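4.2 Swapping grippers on the same arm

I'll start with the part of this study I was most nervous about. Everything up to this point was done with one gripper, the Kurden two-finger, and I had gotten very used to it. I knew how it closed, I knew the small click it made when it lost something, and I had probably (without meaning to) tuned half of my task setup around it. So when I finally bolted the Urkell on in its place I expected a mess, and for the first couple of days a mess is what I got!

Both grippers are parallel-jaw, both are electric, and both mount to the same flange with the same four screws. On paper they're close enough that a reader might wonder why I bothered. The differences that matter are in the fingers and in how each one behaves right at the end of its travel. The Kurden fingers are stiff and flat with a thin rubber face. The Urkell fingers have a little give at the tips, so they spread a bit when you push them into a surface. The Kurden slows down before it touches anything, and the Urkell doesn't, it just keeps going until the current limit kicks in. You feel that difference right away if you're teleoperating, and as I'll get to below, the learned policies feel it too.

I kept the controller the same for both. This was the Lodhi impedance controller from Section 3, same gains, same rate, same workspace limits. I did go back and forth on that choice. You could argue that each gripper deserves its own tuning and that I was being unfair to the heavier one, and I think that's a reasonable complaint. But I wanted to know what happens to a lab that already has a working arm and swaps the end piece, which is how most of us do it in real life. The one thing I did change was the payload setting, so the arm wouldn't sag.

The wrist camera stayed put as well. I tried moving it for the Urkell, found that the view of the fingertips got worse, and moved it back. All the numbers in this section use the original mount.

In total I logged 1,514 grasp attempts. Of these, 1,000 were on rigid objects (blocks, cups, play food and so on) and I'm going to be quick with them, because the two grippers were so close that I can't say anything useful. The Kurden was a hair better on tall objects, the Urkell was a hair better on round ones, and if I'd stopped there this would have been a very short section. Another 300 were on cloth, and that's where it got fun. The rest were warm-up trials and attempts I threw out when the cable snagged or the logger crashed, and I don't use them anywhere.

Cloth is rude to a stiff gripper. To get hold of a flat piece you have to push down first, so that the fabric wrinkles up between the fingers, and then close before it relaxes. With the Kurden that push has a very small window. Too light and you close on nothing, too hard and the controller decides it has hit the counter and backs away. With the Urkell the tips spread, the fabric gets pulled along with them, and the window is wider. I had guessed this would happen, but I hadn't guessed how much of the benefit would disappear once the cloth was already bunched up. If there's a ridge to grab, both grippers do fine. It's the flat starts that separate them.

I also ran into a problem that I should have seen coming. When something is lying under the cloth, the fingers can easily take both, and my success check (is the gripper closed on something, and did that something leave the counter?) happily counted that as a win. I rewatched the cloth trials and relabeled them by hand. After that the gap between the two grippers got smaller, though it didn't go away.
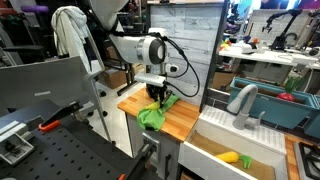 Figure 2. The gripper in contact with the cloth on the play-kitchen counter.

Contact height turned out to be the setting I fiddled with most, far more than grip force, and it's also the one I'd check first if you try to repeat any of this. I set it from the counter surface and not from the top of the fabric, so a bunched cloth gets pressed a lot deeper than a flat one does. Figure 2 is a handy example of why that matters: the green cloth is crumpled up, part of it hangs over the front edge of the counter, and there's a bit of something yellow peeking out from under it directly below the fingers. A plain height threshold knows none of that. I tried a version that estimated the top of the cloth from the wrist camera and pressed a fixed distance past it, and it helped the Kurden on flat starts, but it was slow and it got confused by shadows, so I left it out of the main comparison.

The policies trained on Kurden data and run on the Urkell did worse than I'd hoped on cloth and better than I'd feared on everything else. Their most common mistake was closing late. They seemed to be waiting for that slowdown before contact, and since the Urkell never slows down, the arm would sit there pressing for a moment with the fingers spread and only then close. Going the other way (Urkell data, Kurden hardware) the mistake was closing early. Mixing in a small amount of data from the new gripper fixed most of the late closing, and I go through that in Section 4.3.

One last note on wear. The soft tips on the Urkell got shiny by the end of the cloth trials and I swapped them for a fresh pair before moving on to the Tresska tasks. I didn't rerun anything with the new tips, so if they grip better than the worn ones, the cloth results here sell the Urkell a little short.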